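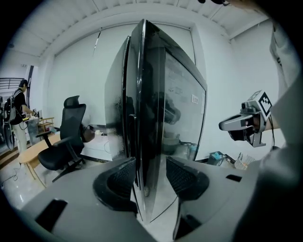
Episode 85

The label sat near the upper right of the panel's face, and Amissah had the left tool closed on the edge. The pads bent the way they were supposed to bend. In the other tool, the one coming in from the side, the fingers were still waiting for a decision.

"State the goal," said Yaa Dankwa.

"Hold the panel upright. Bring in the second gripper. Transfer without letting the face turn."

"Tolerance?"

"You didn't give one."

"I gave one in July."

Amissah thought about July. The class had been 15 people then, and the handout had been four pages. It was now 14 people and a binder. The panel task was in section six, between the folding task and the task with the drawer, and its instructions came to one sentence: The panel shall be passed from left to right and returned, and the face shall not turn more than the width of the label.

"The width of the label," Amissah said.

"Proceed."

The project was named Trultwood, after the building, and the model they were training was named Peso, after a dog that had belonged to the department's previous technician. Peso had no body yet. It had a folder on a server and a budget line. The arms it would eventually run were in crates at Skodono, which had promised delivery twice and had sent an apology with a revised drawing of the mounting plate. Until then the students did the tasks by hand, with the gripper tools, and Peso would get the recordings.

There was a grading scheme. An episode was accepted if the object began and ended in the stated positions, if both markers stayed readable, and if the operator did not speak to the object. The last rule had been added by Dankwa after she reviewed a set from the first month and found that one student had said "come on" to a cup on nine occasions. Sound was not recorded for training. She had added the rule anyway.

Amissah moved the right tool in. The difficulty with a glossy panel was that it showed the room. At one angle it showed furniture, and at another it showed the floor, and a model that learned from it could reasonably conclude that the panel was a kind of window. Dankwa had put it in the curriculum for that reason. In the lecture she had used the phrase "adversarial by finish," written it on the board, and underlined it.

The right fingers closed. The left fingers opened. For a short interval the load was shared, and then it was not.

The face turned.

"How much?" said Dankwa.

"Less than the label."

"Measure it."

Amissah put the panel down on the desk, stopped the recording, and opened the replay on the laptop. The track from the two markers gave a number. The number was larger than the label.

"Rejected," Amissah said, and typed it in.

The form had a field for cause. The permitted entries were slip, occlusion, operator, object, and other. Most of the class used slip. Slip was neutral. It placed the event between the pad and the thing being held, where no one in particular was standing. Amissah had used slip on every rejected episode so far, and moved the cursor to it now, and left it there.

"What did you see at the handoff?" Dankwa asked.

"I was looking at the reflection."

"What was in it?"

"The floor. Then something that moved. I wanted to know what it was."

Dankwa sat down. She had a habit of reading the log while other people talked, and she read it now, scrolling up. The class had recorded 2,882 episodes since the start of the term, over all tasks. The panel accounted for a small part of those and for most of the rejections.

"Go back to forty," she said.

Amissah loaded episode 40 of the panel set. The same panel, the same two tools, the same turn at the same point in the transfer. Then episode 52, and 61. In each one the left fingers opened early, and in each one the camera on the left tool had swung by a small amount just before they did, toward the bright side of the panel.

"Whose are these?" Amissah asked.

"Four different operators."

"They all looked."

"Everyone looks. It is a mirror." She closed the log. "Peso will have these if we keep the accepted ones. The swing is in the accepted ones too. It is smaller."

Amissah considered the consequences of this. A pair of arms, bolted to the revised mounting plate, would one day lift a black panel in an otherwise correct manner. At the handoff the left wrist would rotate by a small amount toward the bright side. It would have no interest in what was there. It would do it on every cycle, since 14 people had done it.

"Do we take it out?" Amissah said.

"You could filter on wrist angle. You would lose a third of the set."

"Or?"

"Or you leave it in and write it down."

She went to help at the workbench, where another student had a question about a connector. Amissah stayed at the laptop. The cause field was still open, with the cursor on slip. Amissah selected other, which required a comment of at least ten characters, and typed: Operator looked at reflection. Left release early. See also 40, 52, 61.

The form accepted it. It asked whether the object had been damaged, and Amissah entered no. It asked whether the episode should be repeated, and Amissah entered yes.

The panel was where it had been put down. Amissah stood it up again, set the left tool on its edge, and checked that both markers were readable. The room was in the panel as before, in several shades of gray, and part of it was moving. Probably someone was walking to the printer.

"Episode 86," Amissah said — to Dankwa, or to the recorder, but not to the object — and brought in the right hand.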